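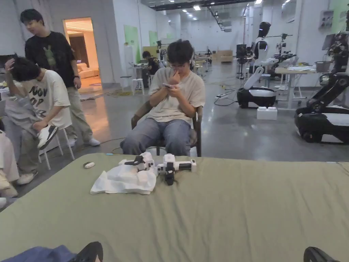
Went to the Zumel open day in Skestwood on Wednesday. The invite promised robots that will do your housework, and I'd love to be wrong, but I have questions. There's a humanoid on a wheeled base standing at the side, very handsome, and meanwhile the job on the green sheet is one crumpled white cloth.

Asked Lovisa Berge how many goes it takes to learn one fold. 2000, she said, quite cheerfully. My nephew needed 10 and a biscuit.

Next question was price. "Too early to say." Right.

Will go back next December if they ask me. Bringing a fitted sheet.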